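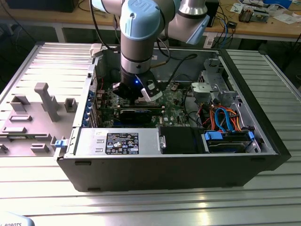 3월, 목요일 밤. 이사 오고 두 번째 일기

오늘은 월세 입금하는 날이라 점심시간에 은행 앱부터 열었다. 수수료가 3,000원이나 붙어서 잠깐 멍했다. 지난 집에서는 없던 돈이다. 다음 달부터는 자동이체로 바꿀 생각이다.

퇴근하고 린사이드(Linside) 정류장에서 211번 버스를 탔다. 퇴근 시간이라 계속 서서 왔다. 버스가 시장을 돌아서 가는 줄 몰랐는데 덕분에 두부와 대파를 살 곳은 알아 두었다. 집까지는 걸어서 두 정거장 거리라 날이 풀리면 걸어 다녀도 되겠다.

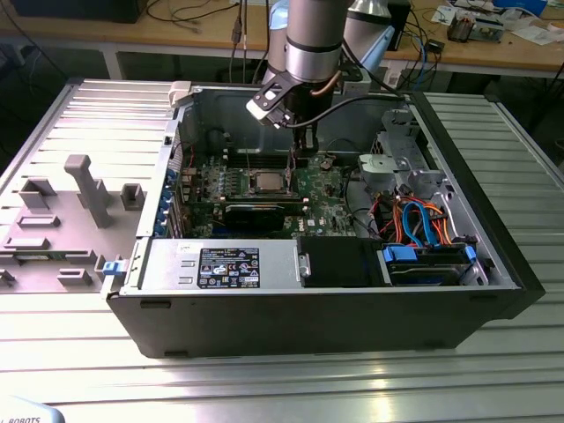
집에 와서는 남은 상자를 풀었다. 그릇은 다 나왔고 책이 문제다. 책장이 생각보다 좁아서 요리책은 부엌 선반으로 보냈다. 겨울 이불은 아직 상자에 그대로 있다. 밤에는 추워서 어차피 다시 꺼내야 한다. 커튼 길이도 안 맞는다. 바닥에서 한 뼘쯤 떠 있어서 아침마다 햇빛이 발 쪽으로 들어온다. 새로 살지 밑단을 풀어서 늘릴지 주말에 정하기로 했다.

저녁은 된장찌개를 끓였다. 가스레인지 불이 전에 쓰던 것보다 세서 바닥이 조금 눌었다. 감자는 덜 익었는데 그냥 먹었다. 밥은 두 공기를 했고 하나는 얼려 두었다.

여덟 시쯤 셀라마윗 보갈레(Selamawit Bogale)에게서 전화가 왔다. 베르난사이드(Vernanside)로 옮기고 나서 처음 하는 통화였다. 그쪽은 집은 넓은데 물이 자주 끊긴다고 한다. 내 방 사진을 보내 달라고 해서 정리가 끝나면 보내겠다고 했다. 언제 끝날지는 모르겠다. 에티오피아식 커피 볶는 법을 다시 물어봤는데, 작은 팬에 조금씩 볶으면서 계속 흔들라고 했다. 지난번에 태운 건 한꺼번에 너무 많이 넣어서 그랬던 것 같다.

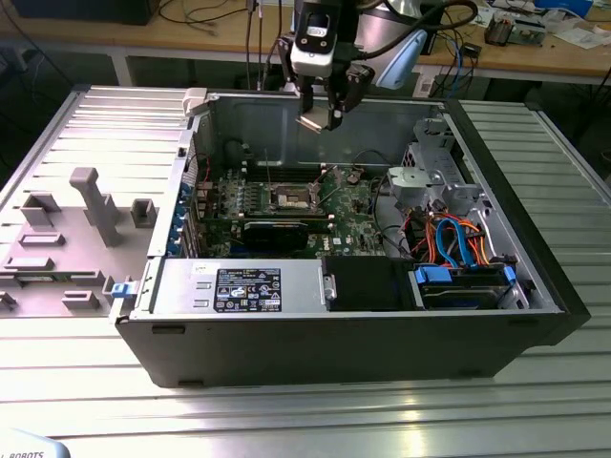 소켓 레버가 올라간 메인보드와 그리퍼에 물린 프로세서.

전화 끊고 설거지하고 빨래를 널었다. 건조대를 창가에 두니 방문이 다 안 열린다. 일단 문을 반만 열고 지내기로 했다. 윗집에서 의자 끄는 소리가 열 시까지 나다가 그쳤다. 참을 만한 정도다.

내일 할 일은 관리실에 우편함 열쇠 물어보기, 쓰레기봉투 사기, 엄마한테 새 주소 보내기. 욕실 전구도 하나 나갔는데 규격을 아직 안 봤다. 자기 전에 의자 놓고 올라가서 확인하려다가 귀찮아서 관뒀다. 열한 시 반이다. 불 끄고 잔다.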